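Home > Gallery > Small things, soft cases

Small things, soft cases

Posted Oct 1, 2018

Hello again! It has been a quiet month on here, mainly because I decided to sort out every pouch, sleeve and little zip-up bag in the house and then got completely carried away (as usual). I started with the drawer by the front door and ended up on the landing at midnight with the contents of three handbags in my lap.

So this is a gallery page of sorts, a short one, and a lot more chat than pictures. If you have been reading since the pencil roll days you will know that I can't walk past a stall selling anything with a lid. My sister calls it hoarding. I call it having somewhere to put things.

A few of you wrote in after the last gallery to ask where I buy mine, so let me get that out of the way. The Torilari shop in the arcade is still my first stop, upstairs, past the umbrellas. They keep a basket of odds and ends by the till and I have had some of my favourites out of it for next to nothing. The fair at Ballside is good too, if you get there before the coach parties, and there's another one in November that I'm already saving up for. I haven't been back to Dradow this year – parking has gone up to 5 pounds and I sulked.

I did try to set myself a rule this time. Every case had to have a job by the end of the week or it went in the charity bag. Nine went in the bag, and I only took two of them out again, which I think is very grown-up of me. The tartan one with the broken popper has gone for good. So has the shiny silver thing that smelled of sun cream no matter what I did to it.

The keepers are mostly plain. I used to love a busy pattern, but when everything in the drawer is flowery you can't find a blessed thing, and I was forever opening the sewing kit when I wanted the plasters. Now I go for pale ones that tell you what they're for, and the older I get the more I appreciate that!

Right, on to the gallery. 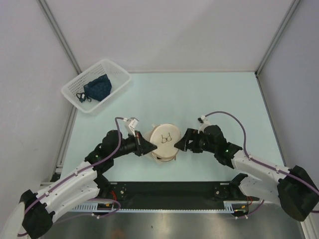

Glasses cases are the ones I'm fussiest about, having sat on more pairs of specs than I care to admit. The long hard sort with the snappy hinge is safe enough but it takes up half a bag, and the thin slip-in sort might as well be a sock. I'm very taken with a round one instead. It's cream, with a thin tan trim round the rim, and I do love the tiny pair of specs drawn on the top in dark lines, set at a tilt with the arms pointing up. No rummaging, no guessing! The little tan tab at the side is a nice touch as well. Cream does worry me a bit, living as I do with a leaky biro in every pocket, but I said the same about my Hartono wash bag and that's still going strong after 12 years.

Next time it will be tins, I think, if I can get the lids off. Do keep sending me your own finds, and if anyone knows how to get sun cream smell out of a lining, the comments are open.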